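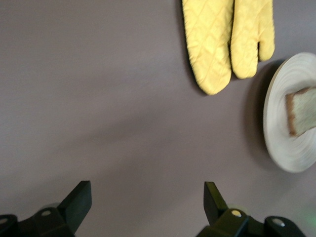 첨부: 손목 카메라 화면. 손가락 벌림 상태, 작업대 위에 누빔 오븐 장갑과 빵 접시.

제목: Re: [그리퍼비교] 링크식과 평행식, 천 종류 물체에서의 파지 결과 문의
보낸 곳: Ladville 작업반
받는 곳: 그리퍼 비교 메일링 리스트

Fluramville 쪽 질문에 항목별로 답합니다. 원문은 필요한 부분만 남기고 줄였습니다.

> 저희는 Cieślak 평행식 그리퍼만 써 왔고, 이번에 Cositz 링크식으로 바꿀지 검토하고 있습니다.
> 대상은 주방 소품입니다. 딱딱한 용기류는 어느 쪽이든 문제가 없을 것으로 보고,
> 장갑이나 행주처럼 모양이 변하는 물체가 걱정입니다.
>
> 첫째, 두꺼운 천을 위에서 집을 때 두 방식의 차이가 실제로 있습니까?

있습니다. 다만 물체보다 접근 방식에 따라 차이가 더 크게 갈립니다.

Cositz는 링크식이라 손가락이 닫히면서 끝단이 원호를 그립니다. 벌린 상태와 닫힌 상태의 끝단 높이가 다르므로, 벌린 상태에서 작업대 바로 위까지 내려놓고 닫으면 끝단이 상판을 긁거나 누르게 됩니다. 저희 설정에서는 닫는 동안 손목을 조금씩 올리는 보상을 넣었습니다. 보상량은 개도에 대한 표로 만들어 두고 보간해서 씁니다. 제조사 기구학 식을 그대로 쓰면 링크 유격 때문에 중간 구간에서 어긋났고, 실측 표가 더 나았습니다.

Cieślak은 끝단 높이가 변하지 않으니 이 보상이 필요 없습니다. 얇은 천을 상판에서 바로 꼬집어 올리는 동작은 Cieślak이 확실히 쉽습니다. 행주만 다룬다면 바꿀 이유가 없다고 봅니다.

누빔 장갑은 결과가 반대였습니다. 솜이 들어 있어서 누르면 들어갔다가 복원되는데, Cieślak은 양쪽에서 수평으로만 밀기 때문에 천이 위로 부풀면서 손가락 사이를 빠져나가는 경우가 잦았습니다. Cositz는 끝단이 아래로 돌아 들어가면서 천 밑을 조금 떠받치는 형태가 됩니다. 장갑 끝의 둥근 부분을 가로질러 집을 때 차이가 가장 컸고, 엄지 쪽을 집을 때는 두 방식이 비슷했습니다.

두 기종을 합쳐 400회 넘게 돌렸습니다. 성공률을 하나의 숫자로 내지 않은 것은 초반 시행에서 파지력 설정이 통일되지 않았기 때문입니다. 설정을 고정한 뒤의 기록만 따로 정리해서 표로 올리겠습니다.

> 둘째, 최대 개도는 어느 정도가 필요합니까? 저희 평행식은 개도가 좁은 편입니다.
> 장갑 전체 폭을 잡아야 하는지, 일부만 집어도 되는지 궁금합니다.

저희가 쓰는 Cositz 개체는 손가락 안쪽 면 기준으로 실측 개도가 95 mm입니다. 장갑 전체 폭을 잡으려고 하지는 않았습니다. 폭 전체를 잡으면 천이 접히면서 두께가 불규칙해지고, 들어 올렸을 때 무게가 어느 쪽으로 쏠릴지 예측하기 어렵습니다.

대신 끝에서 조금 안쪽의 한 부분을 집습니다. 이 경우 필요한 개도는 집는 폭에 진입 여유를 더한 값입니다. 진입 여유는 위치 오차와 천의 눌림을 같이 봐서 잡아야 하고, 너무 크게 잡으면 이웃한 물체를 건드립니다. 첨부 화면처럼 장갑 두 짝이 나란히 붙어 있으면 여유를 줄 공간이 짝 사이의 좁은 틈밖에 없습니다. 틈이 끝으로 갈수록 벌어지므로 진입점도 끝 쪽으로 옮기는 편이 안전합니다.

같은 배치에서 오른쪽 짝은 엄지가 접시 쪽에 있습니다. 바깥쪽 손가락이 내려갈 자리를 접시 테두리와 함께 검사해야 합니다. 저희 충돌 검사는 처음에 손가락 끝만 상자로 모델링했는데, 링크식은 손가락 바깥으로 링크 마디가 튀어나오기 때문에 이 모델로는 부족합니다. 벌린 자세일수록 바깥 마디가 많이 나갑니다. Cositz로 바꾸신다면 충돌 모델부터 개도별로 다시 만드시기를 권합니다. 저희는 링크 마디마다 캡슐을 하나씩 붙여서 해결했습니다.

> 셋째, 손목 카메라 배치입니다. 평행식에서는 손가락이 화면 아래쪽에 항상 같은 모양으로
> 보여서 고정 마스크로 지웠습니다. 링크식에서도 이게 됩니까?

고정 마스크로는 안 됩니다. 첨부에서 보시는 것은 많이 벌린 상태이고, 손가락 끝이 화면 아래쪽 양편에서 비스듬히 올라와 있습니다. 닫히면 위치와 기울기가 모두 바뀝니다. 단일 마스크를 모든 개도를 덮을 만큼 크게 만들면 화면 아래 중앙, 즉 파지 직전에 가장 필요한 영역이 통째로 없어집니다.

저희는 개도 값을 받아서 마스크를 골라 쓰는 방식으로 바꿨습니다. 구간별로 마스크를 미리 만들고 경계에서는 양쪽 마스크의 합집합을 씁니다. 주의할 점은 개도 값과 영상의 시각 정렬입니다. 현재 구성에서 영상 쪽 지연이 119 ms로 측정되었는데, 이걸 무시하면 닫는 동작 중에 마스크가 손가락보다 앞서 가고, 드러난 손가락 끝이 물체로 분할됩니다. 정지 상태에서만 시험하면 이 문제가 드러나지 않습니다. 개도 값을 버퍼에 넣고 지연만큼 늦춰서 짝을 맞추십시오.

링크의 체결부도 신경 쓸 필요가 있습니다. 마디 자체는 검은색인데 체결부는 금속성이라 조명 각도에 따라 밝은 원으로 잡힙니다. 마스크 경계를 너무 타이트하게 따면 이 원이 작은 물체로 검출됩니다. 저희는 경계를 바깥으로 몇 화소 넓혔습니다.

> 넷째, 조명과 그림자입니다. 저희 작업대는 흰색이라 그림자가 문제였습니다.
> 회색 계열 상판으로 바꾸면 나아집니까?

일부만 나아집니다. 무광 상판이라 강한 반사는 줄었지만 그림자 자체는 남습니다. 첨부 화면에서도 왼쪽 장갑의 왼편과 접시의 왼편에 그림자가 뚜렷합니다. 접시 쪽은 초승달 모양으로 넓게 퍼져 있어서, 명도만으로 분할하면 접시 윤곽이 왼쪽으로 부풀어 나옵니다. 저희 초기 버전이 정확히 그렇게 동작했고, 충돌 검사에서 없는 장애물을 피하느라 오른쪽 장갑 파지를 포기하는 일이 반복되었습니다. 색상 채널을 함께 쓰도록 바꾼 뒤로 빈도가 줄었습니다.

노란 천은 회색 상판과 색상 차가 커서 쉬운 편입니다. 어려운 것은 접시와 빵의 경계입니다. 접시가 흰색에 가깝고 빵 속살도 창백해서 두 영역이 합쳐지려고 합니다. 갈색 테두리가 있는 쪽은 분리되지만, 테두리가 가늘어지는 변에서는 경계가 끊깁니다. 화면 오른쪽 끝에서 접시와 빵이 함께 잘리는 경우에는 더 불안정합니다. 이런 프레임에서는 형상 추정을 하지 않고 손목을 옮겨 전체가 들어온 다음에 다시 추정합니다.

화면 오른쪽 아래, 손가락 옆 상판에 녹색 기운이 번져 있는데 원인은 아직 특정하지 못했습니다. 화이트밸런스 고정 여부와 주변 표시등을 각각 따로 확인할 예정입니다. Fluramville 쪽에서 같은 카메라로 비슷한 색 번짐을 본 적이 있으면 알려 주십시오. 평탄한 면에 보이는 자잘한 입자 노이즈는 게인을 낮추고 조명을 올리면 줄어들 것으로 예상하지만, 조명을 올리면 그림자가 진해지므로 아직 손대지 않았습니다.

> 다섯째, 파지력은 어떻게 잡으셨습니까? Cositz 제어기는 전류 제한만 된다고 들었습니다.

맞습니다. 저희가 쓰는 제어기에서는 전류 제한과 속도 제한만 설정할 수 있고, 직접 힘 제어는 없습니다. 링크식은 개도에 따라 같은 전류에서도 끝단 힘이 달라지니 전류를 고정한다고 힘이 고정되지 않습니다. 이 점은 비교할 때 반드시 감안해야 합니다. Cieślak과 같은 전류를 넣고 비교하는 것은 의미가 없습니다.

저희 절차는 다음과 같습니다. 손가락 사이에 로드셀을 끼우고 개도를 바꾸어 가며 전류와 힘의 관계를 얻습니다. 목표 힘을 정하고 해당 개도의 전류를 표에서 찾습니다. 닫는 동작은 낮은 전류로 시작하고, 개도 변화가 멈춘 것을 확인한 다음 목표 전류로 올립니다. 누빔 천에서는 개도 변화가 서서히 줄어들기 때문에 정지 판정 문턱을 딱딱한 물체보다 느슨하게 잡으면 안 됩니다. 느슨하면 솜이 다 눌리기 전에 정지로 판정하고, 들어 올리는 도중에 천이 더 눌리면서 파지가 풀립니다.

빵은 별도 설정입니다. 전류 제한을 하한 가까이 내려도 속살이 눌려 자국이 남았습니다. 접시 위에 눕혀진 빵을 양옆에서 집을 때는 테두리 쪽을 잡는 것이 그나마 낫습니다. 이 항목에서는 링크식의 이점이 없습니다. 끝단이 원호로 내려가면서 접시에 닿을 위험이 있고, 접시 높이만큼 보상 표의 기준면을 바꾸어야 합니다. 기준면을 작업대로 둔 채 실행해서 접시를 민 적이 있습니다.

> 여섯째, 제어기 펌웨어는 어느 것을 쓰십니까?

버전 2 계열입니다. 이전 계열에서는 개도 값이 명령값으로 돌아오는 문제가 있었습니다. 즉 손가락이 물체에 걸려 멈춰도 읽은 값은 목표 개도로 나옵니다. 위의 정지 판정도, 개도별 마스크도 이 상태에서는 쓸 수 없습니다. 구형 개체를 받으셨다면 손가락 사이에 단단한 블록을 물리고 값을 읽어 보는 것으로 확인할 수 있습니다.

현재까지의 판단은 이렇습니다. 누빔 장갑처럼 두께가 있고 복원되는 천에는 Cositz, 얇은 천과 접시 위 물체에는 Cieślak이 유리합니다. 교체 비용에는 충돌 모델, 마스크, 보상 표를 다시 만드는 시간을 넣으셔야 합니다. 그리퍼 장착 자체는 금방 끝났고, 나머지 작업에 3월을 거의 다 썼습니다.

이쪽에서 필요한 자료도 적습니다.

- Cieślak 손가락의 끝단 형상 도면. 저희가 가진 것은 개정 전 도면이라 끝 폭이 실물과 맞지 않습니다.
- 흰 작업대에서 촬영한 손목 카메라 원본 영상. 압축하지 않은 것이면 좋겠습니다.
- 행주 파지에 쓰시는 접근 속도와 정지 판정 문턱값.

보상 표와 캡슐 충돌 모델은 리스트 공용 저장소에 올려 두겠습니다. 표는 저희 개체의 유격이 반영된 값이므로 그대로 쓰지 마시고 형식만 참고하십시오. 같은 모델이라도 개체가 바뀌면 중간 구간 값이 달라질 수 있습니다.

Ladville 작업반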